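**Gratard slate gray for a small office, yes or no?**

need to pick by tonight, painter comes in March and wants the order in. going for this kind of gray, a little blue in it, all four walls

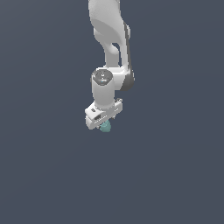

### Replies

**mudroom_meg**
did our den in Gratard two years ago. Nice in daylight, kinda gloomy after 4 pm. Get a sample pot first, the chip lies

**tapeline**
Disagree on gloomy. Thats a bulb problem. Swap to warm bulbs and dark gray looks great. What I wouldnt do is pay Gratard prices – Yook will mix the same color and it covers in two coats.

**mudroom_meg**
Yook took me 5 coats over beige. five. never again

**tapeline**
did you prime

**mudroom_meg**
yes I primed

**ohno_drywall**
Sarneck matte is the middle ground imo. scuffs if you look at it wrong though, so not behind a desk chair. How big is the room and whats the quote?

**halfpainted** (OP)
228 sq ft, one window facing north. Quote is 900 with paint, 2,000 if they fix the ceiling too

**ohno_drywall**
900 is fair. North window and all four walls dark, hmm. I'd do one wall and leave the rest off-white

**tapeline**
one wall always looks like you ran out of paint. do all four or dont bother

**halfpainted** (OP)
ok getting a sample pot from the Ridden store before they close. Leaning all four still. ceiling can wait til next year

**mudroom_meg**
paint the sample on cardboard and move it around teh room, not straight on the wall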